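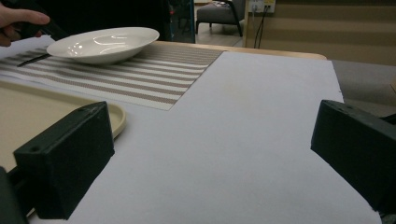

One place setting, one verdict: do we need a guide to laying the table?

2020-05-09, by Josefien Postma

Prondby, the homeware shop, has put out a guide to laying the table for one. It runs to 27 pages. I live alone some of the week and have managed so far with a plate and a knife, so I read it with one eyebrow up.

The guide is called Finda, which is also the name of the new range of placemats. You can guess where the advice is heading. Page one says that eating at a "dressed" table makes a meal last longer and taste better. There is a figure for this: 300 customers were asked, and most of them agreed. They had all just bought a placemat.
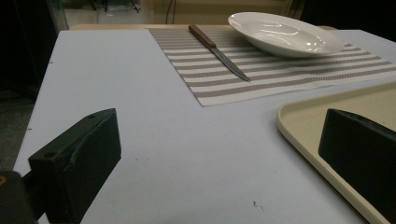
My own complaint is with the knife. The guide wants it dead straight on the right, blade in, handle level with the lower edge of the mat. People don't put knives down like that. A knife with a reddish-brown wooden handle laid slantwise over a striped mat, with the white plate next to it, looks like a table somebody means to eat at. I can't see what is gained by straightening it, apart from a tidier catalogue.

The stripes get a whole chapter. Bands of white and brown are supposed to "calm" a pale table, and the mat should be lined up with the edge at all times. Geerts, the café by the station, used striped mats until last November and then gave them up. The owner told me they were a nuisance to keep clean and that the customers pushed them askew within a minute of sitting down. Prondby says a mat can be washed 100 times. I would like to see the hundredth.

Then comes the paper. Under the heading "A quick cloth", we are told to roll out a big white sheet over the table and throw it away afterwards. It is cheap, I grant that, and handy if children are coming with felt tips. As a cloth for one person's supper it seems a lot of paper for very few crumbs.

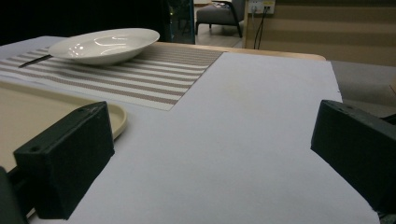
White paper spread over the table, with a striped mat and a wide bowl behind.

The bowl is the one part I have no quarrel with. A wide, shallow one with a broad rim does for pasta, soup, salad and most leftovers, and you only have one thing to wash up. Prondby sells its own under the name Evora, but any bowl of that shape will do the job, and there may well be one in your cupboard already. 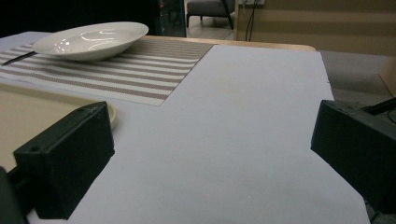
Shallow white bowl on a woven mat in taupe-brown and white.

Prondby has printed 3000 copies of the guide and is giving them away at the till. A second part, on tables for two, is promised for November. I asked the shop whether it would be any shorter – they said it would be longer, and that there would be napkin rings.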